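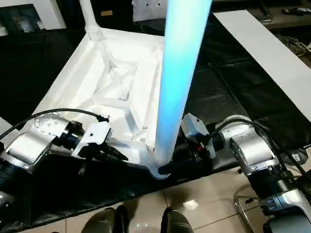

Driltdale votes to sit down

18 June 2024

The Driltdale town council has settled the question of what residents should sit on while they complain about it. By a margin of 1276 to 1172, voters approved replacing the oak benches in the public gallery with plastic stools, ending a debate that began in April and felt older.

The benches came from the old Grakley courthouse and were built to discourage comfort. Council member Rin Okabe, who proposed the change, said a resident had recently stood through an entire zoning hearing by choice.

"That should have told us something," she said.

The town will buy 50 stools from Sandhu, a local supplier, at a cost of $2136. Cushions were discussed and left out of the budget.

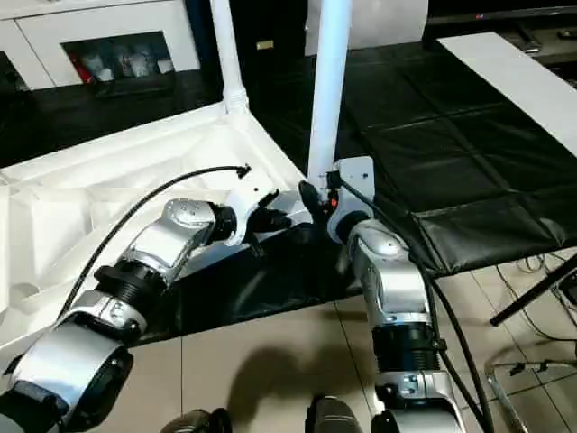
Opponents of the purchase have mostly moved on to the matter of looks. Sheldon Bouchard, who led the campaign to keep the oak, told the council last night that the gallery has dark paneling, brass lamps and a portrait of a man with a sword, and that none of it goes with white molded plastic. He was especially hard on the thick white uprights, which he compared to drainpipes. He then spoke for eleven minutes, seated on a bench.

The oak will go to the Skonska Road bus shelter, where people are used to waiting.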